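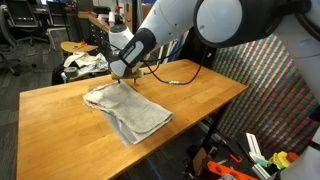 ## Minutes - towels, tables and the back room, March

Meeting opened at 4.10 pm in the Mornley front office. Present: the two partners, the laundry lead, both part-time folders, the buyer and the minute-taker. Apologies from the van driver, who sent a note (see item 6).

### 1. Minutes of the last meeting

Agreed as correct, apart from the line saying that the new folding standard was "working well". The laundry lead asked who had said so. The minute-taker could not find it in the notes. Line struck out.

### 2. The folding standard

The standard as written is one sheet of A4: towel flat, long sides together, fold over, hems to the back, smooth down, stack. It has been on the wall since the start of the year.

The partners see it as settled. The folders do not. Points raised:

- The sheet was drawn up using new towels. A new towel has square corners and folds as the drawing says it should. Most of ours are past that.
- The beige ones are the worst. The hem waves and frays, so there is no straight edge to line up with anything, and the finished rectangle sits rumpled however long is spent on it. The one on the long wooden table was given as a fair case: folded over on itself, and the layers still overhang at one corner.
- "Smooth down" is not an instruction. One folder takes it to mean a single pass of the hand, the other does both sides and turns the towel over.

The senior partner held that a customer wants a stack that looks the same from top to bottom. The laundry lead asked whether any customer had ever said this. One had, in a complaint about pillowcases.

It was proposed that towels with frayed hems be folded with the fray inside. The laundry lead pointed out that this hides the fault from us as well as from the customer, and that a hidden fray goes round the wash again and comes back longer. Not agreed. The partners would still like it tried on one batch. The lead's doubts to be recorded, and are.

**Action:** laundry lead to rewrite the sheet for worn towels, with a limit on how much overhang is allowed. Buyer to supply one worn towel of each kind to be kept as a pattern.

### 3. Replacement towels

The buyer brought two quotes. Gevlow can supply 220 bath towels in one delivery. Tatlı can supply 113 now and would not put a date on the rest.

Gevlow is the cheaper per towel. The buyer was asked what the catch was and said there might not be one. The laundry lead noted that the same was said of the last cheap lot, and that 54 of those are now cut up for rags. The Gevlow leaflet says the hems are "built for life". The meeting asked whose life, and the leaflet does not go into it.

The Tatlı sample is heavier and has a double-stitched hem. It also takes longer to dry, and drying is where the money goes. No one present could say how much longer. The junior partner felt that it would come out even in the end. No working was shown for this.

Agreed that no order is placed on the strength of a leaflet. Both samples go through 8 full washes, are dried on the usual setting and are then folded by both folders.

**Action:** buyer to get a second Gevlow sample, taken from ordinary stock if they will allow it. Laundry lead to run the washes and keep a written note of drying times.

### 4. The long table

The partners asked again whether the butcher-block table could be sold and two folding tables bought in its place. Reasons given in favour were that folding tables can be put away and that the long one fills the room.

Reasons against, from those who stand at it:

- It does not wobble.
- A bath sheet can be laid out along it with space left over for the stack.
- Folding tables get put away with things on them, then are not put up again, and the folding gets done on a chair.

The small dark marks in the top were mentioned as a worry for pale linen. The laundry lead has not had a mark come off on a towel yet and did not think one was likely to. The junior partner would like the top sanded and oiled. The folders asked how long the oil takes to dry, and what they would fold on in the meantime, and whether fresh oil was any kinder to a beige towel than an old mark. No answer to the third question.

Table stays. Sanding put off until someone can say what would go on it afterwards.

### 5. Floor and side table

There was a long talk about tidiness which came down to three things.

**The white pile.** The heap of crumpled white cloths is not a sorting system, although it was described as one last month. It has papers in it as well. The rule from now on is that cloth goes in a bag and paper goes in a tray. The senior partner offered to buy coloured bins. The minute-taker noted that coloured bins were bought two years ago and are in the loft.

**The duct tape.** Tape is kept by the heap and is useful, but has twice been used on bag labels, which then cannot be read or taken off. String tags only on bags. Tape to live in the drawer.

**The round side table.** Meant for the order book. The order book is not what is usually on it. There was a short exchange over the orange object and the yellow item, neither of which was claimed. Both to go home with somebody or go in the bin by the next meeting.

The two black office chairs were also raised. The wheels drag on the grey carpet and the folders find it quicker to stand. The partners suggested a chair mat. The folders suggested moving the chairs to the front office, where people sit down. Chairs to be moved, mat not to be bought.

**Action:** everyone on the heap, one hour, before the next meeting. The junior partner doubts an hour is enough. So does everybody else, but an hour is what was agreed.

### 6. The Mulley round

The driver's note says that the Mulley guest houses are happy with the towels and that one has asked for them to be rolled. The partners were keen. The laundry lead asked if "happy" meant that they had said so or that they had not complained. The driver will be asked.

On rolling: a roll hides a wavy hem better than a fold does, which was taken as a point in favour by one side and against by the other. Rolls do not stack in the present crates. Carried over until there is a price for crates, with no promise made to the guest house before then.

### 7. Any other business

The tea towels were left over from last time and are left over again.

The radiator in the front office has been reported to the landlord for the third time. The landlord says it is on the list. The meeting would like to see the list.

Meeting closed at 5.35 pm. Next meeting in April, in the same room, with the wash notes to be sent round beforehand.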